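4.2 What the kitchen staff gained and lost

The vendor's claim, repeated in the Trostano contract, is that automated bowl handling "frees" prep workers for better tasks. Our data from the Jullberg site give little support for this. Over 14 weeks the system logged 3,857 bowl transfers, and 1,215 of them needed a person to step in. These rescues do not appear in the productivity figures that managers see. They do appear in the workday. Two of the prep workers we interviewed said they could no longer plan a break.

Kang and Ye, who coded the interviews separately, both marked "waiting on the machine" as the most common complaint. Pay did not change. Job titles did, and three workers are now called handling coaches, a role that consists largely of repeating hand movements with steel bowls so that the motions can be recorded.
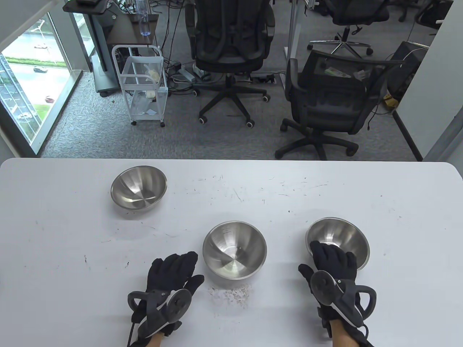
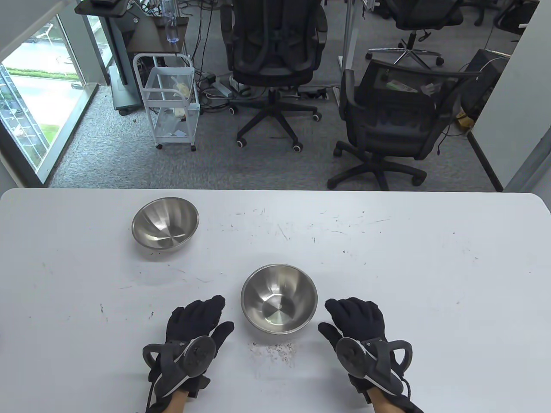
Figure 3. Bowl handling with gloves and hand-mounted trackers.

Whether coaching is a step up depends on who is asked. The Anby managers described it as skilled work. The coaches themselves were less sure, and one asked what would be left to coach once the recordings were complete. We put the same question to the vendor and received a brochure.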